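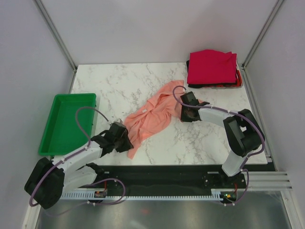

**What is a folding tray for, if I already have a laundry basket?**

A basket is for carrying clothes and a tray is for stacking them. Folded shirts go flat onto the tray, stay flat on the way to the drawer, and come off it as the same pile you made.

# Horby Folding Tray, by Catholm

The Horby is a shallow rectangular tray with a flat bottom and a raised rim. You fold clothes and put them on it. We considered writing more than that, and then the web people told us the page had a minimum length, so please get comfortable.

It comes in bright green, as shown, and in a gray called Jang. The green was meant to be a limited run. It outsold the gray by such a margin that we now make the gray mostly for hotels and for people who are angry at the green.

**$45 each, or $69 for two.** Most people end up with two, one for the pile going upstairs and one for the pile that belongs to somebody else.

## What you get

- One tray (or two, see above)
- Four stick-on rubber feet, to be put on or lost, as you prefer
- A printed card showing one way to fold a T-shirt. There are other ways. We picked the one our whole office could follow without an argument.

The tray weighs 646 grams. We mention it because a competing tray calls itself "featherlight" and we would like to be on record as a normal weight.

## How it's meant to be used

Start with a clear table at hip height or a bit above. A smooth top is best, whether that's stone, marble pattern, or the kitchen counter after the crumbs have been dealt with. Cloth slides on a smooth top, so you can pull a sleeve straight instead of lifting the whole shirt and starting over. A bedspread works badly. So does a couch, though we know that's where most of this happens.

Put the tray to the left if you're right-handed and to the right if you aren't. Keep the middle of the table open for whatever you're folding. You'll want more room than you think for a shirt that has come out of the dryer as a wad.

Then, for a T-shirt:

1. Find the label. It tells you where the neck is, and on a really bunched-up shirt that can be the only honest information available.
2. Take hold of the cloth at two points far apart and pull until the worst of the folds let go.
3. Lay it face down and smooth from the middle toward the hems.
4. Fold the sides in, then the bottom up. Once for a shelf, twice for a drawer.
5. Onto the tray.

Dark things first and bright things on top is a habit some of us have. It has no technical basis. A red shirt over a black one does look better than the reverse, and you have to take your fun where it is in laundry.

Stacks with a messy edge can be nudged against the rim, which squares them up on one side. For the other side, use your hand. We looked into a tray that squared both sides and it was a box.

## How much it holds

One pile of adult T-shirts side by side with one pile of kids' clothes, or a single pile of towels if they're hand towels. Bath towels hang over the rim. They won't fall off, but they'll make the whole thing look like a mistake.

We don't print a maximum number of shirts. The limit is the height at which you can no longer see the stairs, and that varies by household.

## Cleaning

Wipe it with a damp cloth. Dish soap is fine. Don't use scouring pads, which leave scratches that show badly on the Jang gray and slightly less badly on the green. It will go through a dishwasher if you have one wide enough, on the coolest setting, flat on the bottom rack. At that point you've given up the bottom rack for a tray that holds clean laundry, so do think it over.

Let it dry before you put clothes on it. We had a long email about this once.

## Things it isn't good at

Customers ask, so these are gathered in one place.

*Serving breakfast.* The rim is low and there are no handles. People do it anyway and we get the coffee pictures.

*Carrying wet laundry.* There are no drain holes. You'd be carrying a shallow pond.

*Being hung on a wall.* We've had requests for a hook hole since July. A hole would catch on knits, so the answer stays the same for now.

*Hanging over the edge of the table.* It can sit partly over the side without trouble while it's empty. Once there's a pile on it, slide it back in.

*Making anyone else in the house fold.* We get more letters on this than on everything else put together.

## Works with

The Horby fits the lower shelf of the **Sketoteo** laundry cart, the older one and the current one. It does not fit the upper shelf of either, because the upper shelf was designed by people who had a different tray in mind and never told us.

Two Horbys nest when empty. Nested, they take up barely more height than one, and they'll stand on edge between a washer and a wall if you leave the feet off. With the feet on they still nest, only with a small wobble and a noise.

## Shipping and returns

Shipping is free on orders over $70. Yes, the pair is $69. We've been told this looks deliberate. It came from two departments who don't eat lunch together, and until they do, a spare set of feet at $2 will get you over the line.

You can send a tray back within 45 days if it's clean and you still have the carton. Refunds go to the card you paid with. We don't need a reason, but the form has a box for one, and the best entry so far reads "too green."

Cracked rims are replaced for as long as you own the tray. Send a picture of the crack and the order number. If you no longer have the order number, send the picture and an apologetic tone, and we'll look you up by address.

## Stock

Green: in stock, ships from Catholm's own warehouse.

Jang gray: in stock, plenty, really.

Spare feet, set of four: back-ordered. We know what that does to the shipping trick above. Add your email under the cart button and we'll write when they come in.

*Prices and stock checked April 19, 2026.*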